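December
Kumaresan Achari

Section 4. Setting up a tidy-up job in the simulator

Read this before you promise anyone a robot that clears the living room. Short answer to "can it do chores yet" – some, slowly, if you set the room up for it. Picking one thing off a sofa is a fair test. Hard floor and one object on a table is easy by comparison. Sofas are dark, soft, full of folds, and the armrest is always where you want the elbow to go.

You need: the Tamov room pack loaded, the arm model, the Jestel planner running. If you haven't done section 3 go back and do it, the steps below won't work without the saved home position.

4.1 Placing the arm

1. Open the Lelomcombe living room. Wait for all the furniture to load, the sofa comes in last.
2. Put the pedestal beside the sofa. Leave floor showing between it and the armrest.
3. Drop the arm on the pedestal. Check the base sits flat. If it sinks in, raise it and drop again.
4. Turn the base so the arm can reach over the armrest to the seat.
5. Set maximum reach to 650 mm. More than that and the wrist starts to shake in our set-up.

Note: don't move the pedestal once you have saved. The planner keeps the old position untill you restart it.

4.2 Placing the object

6. Pick something small and hard from the object list. Flat things are harder than they look – the fingers have to get down the sides, and the seat is in the way.
7. Put it on the seat near the armrest. Middle of the cushion is easier, use that for a first go.
8. Run the settle step. Let the object come to rest before you plan anything.

CAUTION: cushions in the room pack are stiffer than real ones. A grasp that holds here may well push the object down into a real cushion and lose it. Do not copy the force settings across to a real arm.

4.3 Running the pick

9. Press Plan. Watch the preview all the way through, esp. the bit where the forearm goes over.
10. If the preview clips the armrest, raise the approach height and plan again.
11. Press Run. Keep a finger on Stop.
12. Pause when the fingers are down at the object and look at it from the side before you let it close.
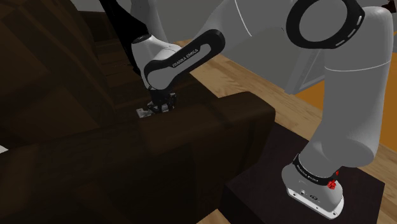 Fig. 4. Gripper lowered to the small metallic object on the seat, arm reaching across from the pedestal.

13. Happy with the line-up? Carry on. If not, back off to home and go from step 9.
14. Lift straight up first, then across. Never drag.

Note: dark object on a dark seat – turn the room lights up or the vision step will miss it. Guérin lighting preset works best.

4.4 What to expect

Last full batch was 482 runs, 323 good picks. Most of the bad ones were the fingers landing on the cushion too early, then the object sliding. A person does this without looking. So no, not ready for a real front room with a dog and a blanket in it, but good enough to be worth testing against.

Log every fail with the approach height you used. Save the job before closing, there is no autosave in this verison.

Next: section 5, putting the object down again.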